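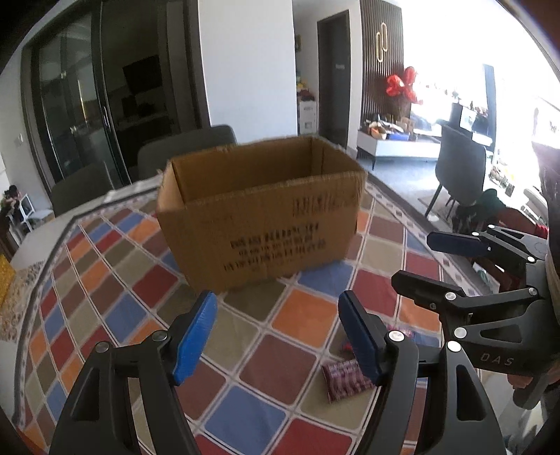 Domingo Jara thinks I should cut the spares line to zero and put the money into a third hand-held unit. I disagree with him, and before the order goes in I would like a second opinion on how to split the budget.

Task: packing small wrapped snacks from a table into a carton, two hand-held grippers, one in each hand. The work is done in ordinary living rooms at normal dining tables, with whatever tablecloth is on them. A bench is out of the question because the point is household surfaces and household light.

Constraints:
Total available is 1497 USD, tax included. It has to be spent by the end of May.
We already own one pair of grippers. Both are in working order.
Planned volume is 780 recorded packing runs across 7 homes.
Recording is done by one person at a time.

Current draft of the order: finger pads and linkage hardware, storage, a hard case, and a box of consumables (cartons, packets of sweets and cookies). Whatever is left after that goes into a reserve. Domingo's version has no pads, no case, a third unit from Zimimgate, and storage bought later from another account.

Two questions. Is a third unit sensible when the task only ever uses two? And how many sets of pads would you plan for at this volume?

Asked by Delali Abubakari, December 2021
Tags: budgeting, bimanual, end effectors, spares

3 answers, sorted by votes

Ming-te Cheng
Accepted

Budget by what stops a session. With a two-handed task you need both units, so one failure stops everything. That is the argument for a third unit, and it is a fair one. The argument against is that most stoppages I log are small: a worn pad, a screw backing out of a joint, a full card. A complete unit is an expensive way to cover a screw.

I would order it like this.

Pads first. Sweet wrappers are slippery and flat packets have to be pinched at the edge or dragged, so the pad tips do a lot of sliding on cloth. Plan one full set per home. Change them at the start of each home even if they look fine, so wear is the same across sites. For you that is 7 sets, four pads to a set if both units take the same part. Check that before paying. On some units the upper and lower tips are different parts.

Storage second. Take one run at your real settings, read the file size, multiply by 780 and double it for the backup. Do not use the figure on the product page.

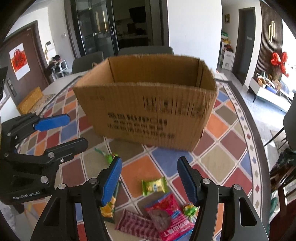

Consumables third, and this is where your draft is thin. Cartons lose their shape. Corners dent, flaps soften along the fold, and after enough handling the opening is no longer the one you started with. If you want that variation, fine, but write down which carton was used in which run. Packets with a stiff window behave differently from soft ones and twisted candy wrappers differently from both, so buy a mix and keep a sealed reserve of each type.

The case can wait. A padded tool bag does the same job if the units travel by car.

If money remains after all that, ask the vendor whether a single arm assembly is sold separately. That would give you most of the cover Domingo wants.

Comment from Delali Abubakari: Dasska quoted the assembly separately. It fits inside the total if I drop the case. Pads are the same part on both sides for our units.

Nuria Nieto

Agree with the above except the reserve. Include shipping on returns. We sent a unit back from Donville and the courier cost was not in anybody's plan. Also set aside something for the households. Clearing a dining table and working around chairs for an afternoon is an imposition, and a site that backs out costs more than a set of pads.

I would not pay for the third unit either. Rent one for the weeks you record if your supplier offers it.

Şükran Ateş

Just buy the third one. We used two on the Dağdelen job and lost a day.

Comment from Ming-te Cheng: What failed?

Comment from Şükran Ateş: Charger.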